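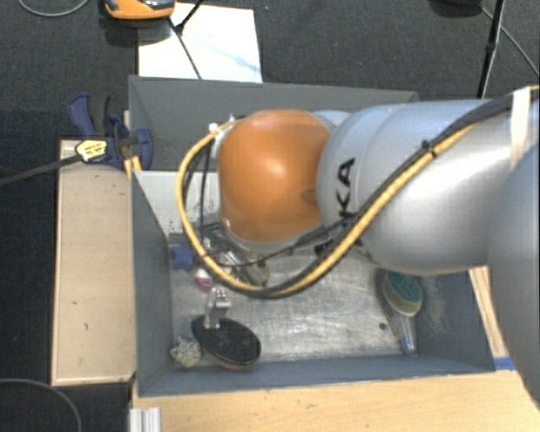

What is a student expected to learn from a bin-picking demonstration?

The main point is how a robot arm deals with objects that have not been laid out for it in advance. In the exercises so far, every part has been in a known place and at a known angle. At the demonstration the parts lie in a bin in no set order, and the system must find an object, choose where to take hold of it, and bring the arm to it clear of the bin walls.

Course Handout 7: Visit to the Drudberg Automation Hall
Clerneck Technical College, Introduction to Robotics
Issued 18/06/2018

1. Purpose of the visit

The visit takes the place of one laboratory session and counts toward the attendance requirement. Students will see the work cell used in the Rirkix project, in which a single arm picks household articles from an open bin. The hall staff will give a short talk, run the cell, and take questions. Reading: course text, chapters on grasping and on workspace limits.

2. The work cell

The bin is gray and rectangular, with flat sides, and holds a small and deliberately mixed set of objects. Among them are a scrubbing brush with an oval head, a star-shaped object in dark blue, and a round ball with a bumpy surface. Each raises a different question. The ball offers much the same outline from any side. The brush has a head and a handle of different widths, and a grasp that suits one may not suit the other. The star has points and hollows, so the angle of approach matters.

Students should also look at the floor of the bin. It is silvery, finely scratched, and gives cloudy reflections. Shiny surfaces are a common source of error in depth sensing, as covered in Lecture 5, and a transparent object on such a surface is harder still to locate.

3. Cable routing

The yellow line on the outside of the arm swings in a wide loop below the orange joint cover, with black cables beside it. A cable tie and a strap hold the bundle to the arm. A loop of this kind leaves slack for the joint to turn, but the slack takes up space and has to be allowed for when a path is planned close to a wall or to other objects. In the Björklund exercise the arm was modeled without cables. Students should consider what would change if they were included.

4. Safety rules

Remain behind the marked line while the cell is powered. Do not reach into the bin or touch the clamps on its rim, even when the arm is at rest. Tie back long hair and leave bags in the entry hall.

5. Written report

Each student will submit a report of 900 words. Group reports of up to 2000 words are accepted with prior approval from the course office. The report is worth 10 percent of the final grade and should address the following points:

- one object in the bin, and two possible ways to grasp it
- the effect of the bin walls on the approach of the arm
- one limit of the cell as shown - for example, lighting, reach, or cable slack

Sketches may be drawn by hand. Reports are to be handed in at the course office in paper form.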